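14 July 2020

Alert cleanup, second pass. Really good day, so writing it up while it's fresh.

Started from the pager export for the Dondgate services. We had 343 alert rules defined going in. I sorted them by how often they fired and whether anyone did anything afterward (ack with no follow-up counts as nothing), and 152 of them have never led to a single action. Not one ticket, not one restart, not even a comment! I'd guessed it would be bad but that is nearly half the rule set making noise for its own sake.

Muted all of those to the log channel instead of deleting them. If one turns out to matter we can put it back by flipping the route label from "quiet" to "page". The list is in the Blackburn repo under alerts/quiet, one file per service, with the old thresholds kept in the comments.

The part I'm most excited about is the queue depth rule on Drelline. The old version was a fixed threshold: page if depth goes over 100. It went off every night when the batch import started, then cleared itself in a few minutes, and whoever was on call learned to roll over and go back to sleep. Meanwhile the slow leak we had in the spring never crossed 100 until customers were already seeing timeouts.

New version looks at the slope. It takes the depth over a 15 minute window, fits a line, and pages only if the line says we'll run out of worker slots within the hour. I replayed the spring data through it and it fired 46 minutes before the first timeout. 46! That's enough time to drain a node and have coffee. Replayed the nightly imports too and it stayed silent for every one of them, because the depth jumps and then falls before the window fills up.

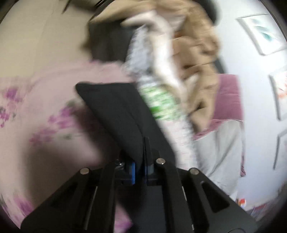

Two things to watch with the slope rule. First, it needs at least ten samples in the window or the fit goes wild, so I added a guard that returns "no data" below that. No data must NOT count as OK. I got this wrong the first time and the test host showed green with its agent stopped. Second, after a deploy the counter resets to zero and the climb back to normal looks steep. Holding the rule for one window after a deploy marker takes care of it, as long as the deploy marker really gets sent. The Plistitz pipeline doesn't send one yet. Need to fix that before turning the rule on over there.

Also rewrote the alert text itself. Old message was just the rule name and a number. New one has the service, what is rising, how long until it's a problem, and the link to the dashboard already set to the right time range. Tried it on my phone and the important bit fits on the lock screen if the service name goes first. If you edit the template please keep that order.

Small gotcha for anyone copying the config: the grouping key is case sensitive. I had "Region" in one file and "region" in another and got two pages for the same event. Took me far too long to spot.

Error rate rules are next. I think the same idea works but the traffic is so low at night that one failed request looks like a disaster, so maybe a minimum request count first, then the slope. Want to try it on Drelline before anything else because the history there is clean.

To do:
add deploy marker to the Plistitz pipeline
error rate replay, low traffic hours only
check whether the quiet channel keeps messages long enough (think it's 30 days, not sure)
go through the quiet list again in September and delete whatever still hasn't been missed
update the on-call page, the screenshots there still show the old threshold screen

Slope rule is live on Drelline as of this afternoon, paging on, old rule left running beside it in quiet so we can compare the two.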